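How to bowl a leg break

The leg break is the first ball any wrist spinner should learn. It turns from leg to off against a right-handed batter, and the action is easier to pick up than it looks.

Start with the grip. Rest the ball in your hand with the top joints of the first two fingers across the seam. The third finger is bent and lies along the seam. The thumb only steadies the ball. Keep everything fairly loose, as a tight grip stops the wrist from moving.

Stand 11 yards from a partner and bowl without a run-up. Cock the wrist inwards, then let it flick forwards as your arm comes over. The third finger does most of the work, turning the ball anticlockwise as it leaves the hand. 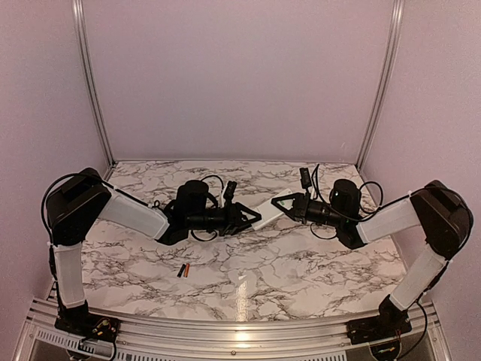
How long should the run-up be?

Five or six easy steps are enough for most club bowlers. Walk it first, then jog it.

Once the ball is spinning well, move back to the full 22 yards. Put a target down on a good length and aim to pitch the ball there, letting it drop – don't push it through flat. Shaohua Cheng, who coaches the juniors at Pirnimside, has them bowl 200 balls a week at a target through April before they face a batter.

Leave the googly until you can land four leg breaks out of six.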